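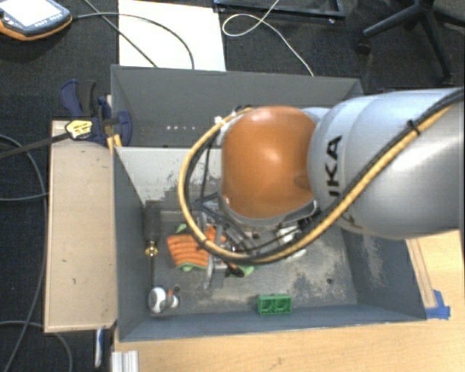 Re: [cell-practice] Hose dress and pendant position, bin picking cells

Ayman Obeidat wrote:
> Section 4 of the Porkgate draft says the dress pack "shall be secured along the arm". It gives no spacing for the ties and does not mention the loop at the wrist. Dritance want a figure. Do we give one?
>
> Also, is a bar clamp acceptable for holding the bin?

Ayman,

On the first point, I would not give a single figure. Spacing depends on the hose and on the reach. At Flerkis we use 100 mm next to a joint and leave the straight runs to the fitter. The wording I would put forward is:

4.3 Hose and cables shall be tied together on the arm. Any loop at the wrist shall stay clear of the bin walls at the lowest pick point.
4.4 Tie ends shall be trimmed flush.

4.4 is often missed. The arm above has a black tie with its end still sticking out, on the stretch where the hose and cables run together. The hose also hangs over the parts in the bin, so the loop clause applies at this depth.

On the second, yes for trials, provided the clamp body is outside the arm's path and the bin position is checked at the start of each run. For production, no. Gaillard logged 2089 picks on a clamped bin in November and found the offset had drifted after 766.

The draft is also silent on the pendant. I would add that it has a fixed holder within reach of the operator, and that its cable is kept off the walkway. Laying it on the floor should fail the check.

Comments on 4.3 to the list please, under ticket 112.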